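Grakby Hand-Held Gripper, Two-Unit Set

The Grakby is a hand-held gripper with its own wide-angle camera. You hold it, do the job with it, and the unit records what the fingers did and what the camera saw. The recordings are used to train robot arms for the same kind of work. It is made by Tirnine and sold through Godska.

Grakby units can be bought singly, but most customers order the set of two. With two units, tasks that need both hands can be recorded in one session, including passing an object from one gripper to the other. The Hegde software, supplied with every set, lines up both recordings on one clock.

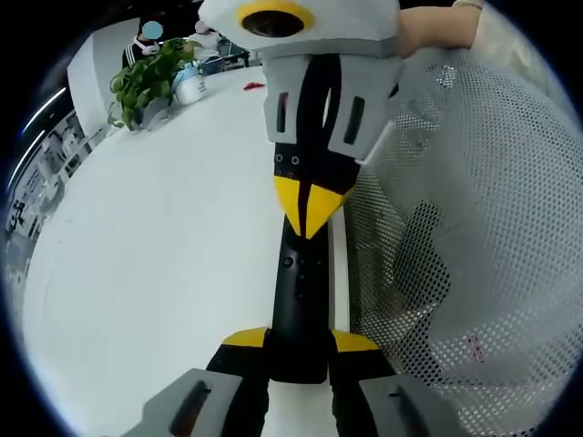
The finger pads are replaceable. They wear at the tips first, and a worn pair will start to slip on smooth parts well before it looks damaged. Each set ships with 6 spare pads and the key needed to change them. Pads from the older model do not fit.

Maximum opening is 80 mm. Battery life is 5 hours of recording with the camera on. Charge both units fully before first use, and wipe the lens with a dry cloth only.

In the box:
2 Grakby grippers
2 charging cables
6 spare finger pads
Pad key
Hegde software license, one computer
Printed setup guide

Not included: memory cards, carrying case, robot mount. The robot mount is listed separately under Accessories.

Sets ordered now ship in January. Single units are in stock. Returns are accepted on unused sets in the original packaging; opened software licenses can't be refunded.

Page updated December 10, 2018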